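Caixa cinzenta de paredes inclinadas para peças soltas - vale a pena?
Fórum Oficina e Arrumação > Caixas, tabuleiros e contentores

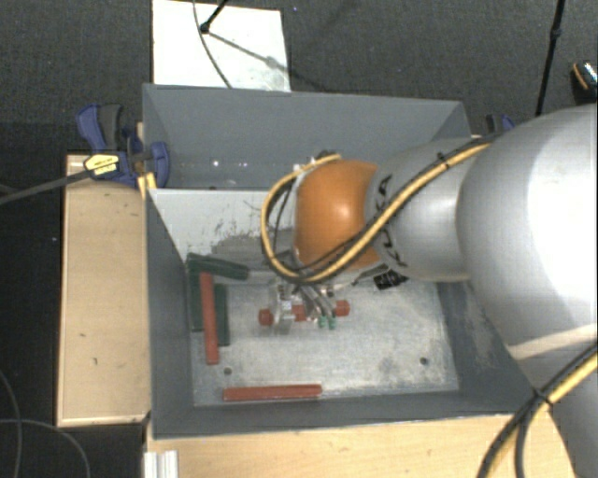 torno_lento escreveu:
Estou a rever o sistema de caixas da bancada. Até agora usei caixas de paredes verticais para tudo: barras curtas, espaçadores, perfis de sobra. Passei uma parte para caixas retangulares cinzentas com paredes inclinadas e noto duas coisas. Primeira, as barras compridas encostam menos aos cantos e apanham-se melhor. Segunda, perde-se área útil no fundo, e isso pesa quando a prateleira é estreita. Queria saber se alguém fez a conta do volume útil antes de trocar. As minhas são Kerkulari, modelo 535, e o catálogo só dá a medida exterior da boca.

bitola31 escreveu:
Fiz a conta numa caixa parecida. Enchi com água até à marca e pesei: 31 litros, contra 36 da caixa reta com a mesma boca. Para parafusaria não trocava. Para barras trocava, desde que o comprimento da barra fique abaixo do comprimento do fundo. Se for medir pela boca, a barra fica apoiada nas duas rampas e nunca assenta.

torno_lento escreveu:
Não me tinha lembrado do método da água. O meu problema com a medida da boca foi esse mesmo: comprei a contar com barras de 400 mm e as mais compridas ficam em ponte.

zinco_e_cal escreveu:
Discordo da conclusão do bitola31. A barra em ponte é mais fácil de agarrar, fica folga por baixo para os dedos. Tenho perfis assim há anos e prefiro. O fundo plano só interessa quando se empilha em camadas.

bitola31 escreveu:
Com uma barra, sim. Com quinze, a de baixo fica em ponte e as outras rolam para um dos lados. A caixa fica desequilibrada na prateleira e quem a puxa por uma só pega descobre isso tarde.

zinco_e_cal escreveu:
Quinze barras numa caixa dessas é excesso de carga, com rampa ou sem rampa. Divisórias resolvem. A Tastgate vende umas transversais que se cortam à medida com x-ato.

prateleira_b escreveu:
As divisórias da Tastgate são para parede vertical. Em parede inclinada é preciso cortar em trapézio e o encaixe fica com folga. Cortei 4 e só uma ficou firme. Acabei por usar tiras de espuma densa coladas ao fundo, com um rasgo por barra.

torno_lento escreveu:
Que espessura de espuma? Tenho placas de 20 mm e de 30 mm.

prateleira_b escreveu:
30 mm, rasgo até metade. Com 20 mm a barra salta se a caixa levar uma pancada. Não usar cola de contacto à base de solvente sem testar num canto - ataca algumas espumas.

malha_fina escreveu:
Acrescento a questão da cor. Barras vermelhas em fundo cinzento encontram-se à primeira. Barras de alumínio em fundo cinzento, nem por isso. Pintei as pontas das minhas de vermelho por comprimento e deixei de as medir uma a uma. O cinzento tem a vantagem de não mostrar o pó da rebarbadora.

zinco_e_cal escreveu:
Pintar pontas funciona até cortar a barra. Depois sobra sempre um pedaço sem cor e ninguém o identifica. Prefiro etiqueta na caixa.

malha_fina escreveu:
Corto sempre do lado sem tinta. A etiqueta identifica a caixa, e o meu problema é a barra que volta para a caixa errada.

bitola31 escreveu:
Sobre carga: as inclinadas encaixam umas nas outras quando vazias, mas cheias só empilham com tampa ou com travessa. Tenho uma estante Ndlovu com uns 3000 N admissíveis por nível e o limite nunca foi a estante, foi o rebordo da caixa a ceder. Convém apoiar pelo fundo e não pelo rebordo.

torno_lento escreveu:
Fica assim, então: retas para parafusaria, inclinadas para barras que caibam no fundo, espuma de 30 mm nas que são transportadas. Quanto às pontes, vou deixar uma caixa como diz o zinco_e_cal e comparo em novembro. As restantes barras compridas vão para um suporte vertical.

zinco_e_cal escreveu:
Menos de dez barras nessa caixa. Com mais, a comparação não serve.

Comentários dos leitores

rebite_cego: Fiz o teste da água na minha e deu um valor abaixo do anunciado. O fabricante mede até ao rebordo, eu medi até à marca de enchimento.

laura_bancada: Falta referir a limpeza. Nas inclinadas a limalha desce toda para o fundo e sai com um íman dentro de um saco.

eixo_norte: Limalha de alumínio não sai com íman. Aspirador.

Tópicos relacionados
Estante Ndlovu: apoio pelo fundo ou calhas laterais
Espuma densa em gavetas - corte à faca ou a fio quente
Caixas Clundero com tampa: folga no fecho
Código de cores para perfis e varões
Suporte vertical para barras compridas

Contacto | Regras do fórum | © Fórum Oficina e Arrumação | Voltar ao topo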